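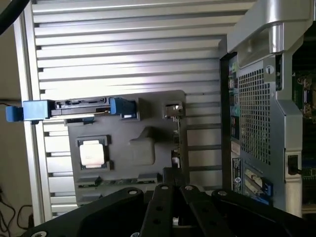 Fig. 1 - Wrist view, tower on its side, panel off.

Unit 4: safe handling, open chassis

- Mains unplugged BEFORE the arm is enabled. Log it.
- Speed cap 50 mm/s inside the chassis, no exceptions
- Fingers touch latches and handles only - never the processor, never bare boards
- Force limit: see Dinow sheet, dont guess
- Cables tied back or mapped as keep-out
- One person on the stop button, hands off the tower

Read Shiferaw handout sec. 22 for next time. Quiz covers latches + keep-out zones.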